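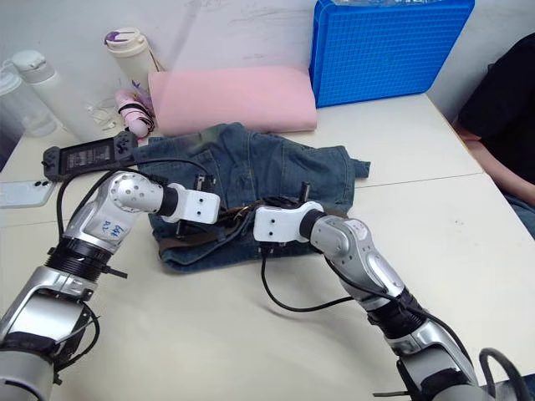

*Both grippers at the waistband of the test jeans, with the belt still in the loops.*

# Seltisier two-arm kit: review after the grip hold fault

Updated March 29, 2020

I bought the Seltisier kit from Druvholm in September, mostly for handling clothes. The kit is two arms, two parallel grippers, a set of cables and the motion software. You supply the table. My first review was short and mostly positive, and I gave it four out of five. I'm lowering that to two and a half because of a fault that I think buyers should know about before they put their hands anywhere near it.

## What works

The arms are accurate enough for fabric. They hold position well, and the joints are quieter than I expected. Setup took me an afternoon, most of it spent on matching the two arms to each other so they agree on where the table is. The instructions for that step are good.

Towels and T-shirts are easy. Jeans are harder because the fabric is stiff and the seams pile up, but the grippers can manage a waistband if you slow the approach down. I use the second-lowest speed setting for denim.

## The fault

The trouble started when I moved on to belts. The job is to take hold of the belt near the buckle end and draw it through the loops while the other arm keeps the jeans from sliding. When the belt catches on a loop, the load on the pulling arm goes up quickly. The software is supposed to see this, stop both arms and open the pulling gripper.
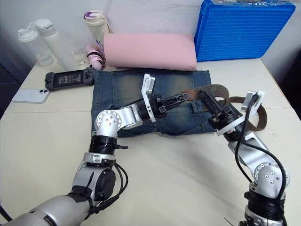
What I got on the bad runs was half of that. The arm that was holding the jeans stopped. The pulling arm also stopped, but its gripper stayed shut, and the software reported it as open. After a few seconds it cleared the warning by itself and the pulling arm went back to the move it had been making, with the belt still in its fingers.

I logged 376 belt runs. The fault came up on 18 of them. It happened with either arm doing the pulling, so I don't think it is one bad gripper. Swapping the cables from side to side made no difference. Lowering the speed made it less frequent but didn't get rid of it.

The damage so far is small: one torn belt loop, one scratched tabletop, and a fingertip pad that came partly unglued. The restart is what worries me. Anyone would see two still arms, read "open" on the screen and reach in to free the belt. I did that once. The arm moved while my hand was on the belt, and I got a pinch across two fingers that left a bruise. On a stronger arm it would have been worse.
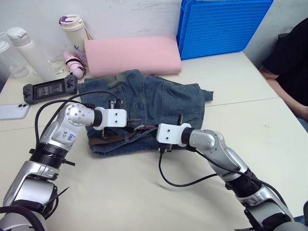 One reader who commented on my first review has the same kit and thinks the pads are to blame. Their argument is that the stock pads are tacky, so the jaws open a hair and the belt stays stuck to one side, and the sensor is telling the truth. They fitted Pliltex pads, which are harder, and say they haven't had the fault since.

I tried the Pliltex pads too. They are better on leather and worse on thin cotton, which slips. The false "open" reading still came up, and on those runs I could not slide the belt at all by hand with the power off. The jaws were closed. The harder pads may well help with sticking, but I believe that is a separate problem.

## What Druvholm said

Support answered after 21 days. They asked for the logs, agreed that the gripper state shouldn't clear without a fresh reading, and said a software fix was planned. They gave no date. They also told me to stay under the rated load, some 900 grams per arm, when pulling. A caught belt goes past that before you can do anything, so the advice isn't much use for this job.

## What I do for now

- Automatic warning clearing is switched off. It is under Motion, then Recovery, and it is on by default.
- After any stop, cut power to both arms before reaching in.
- Don't go by the gripper status on the screen. Look at the jaws.
- Keep the pull short and regrip more often. Slower, but fewer catches.

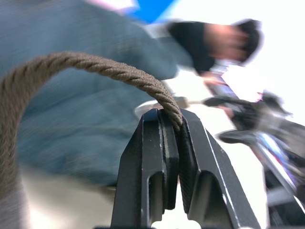
*Wrist view of the closed jaws, with a hand reaching in by the other arm.*

With automatic clearing off, the arms have stayed put after every fault I've had. The gripper still reports the wrong state, so this only takes care of the restart.

If you handle towels and shirts, the kit does that well and you may never run into any of this. For belts, straps, drawstrings or anything else that can catch, I'd wait for the fix. I'll run the belt test again when it comes out and change the score if it holds up.

**Score: 2.5 out of 5** (was 4)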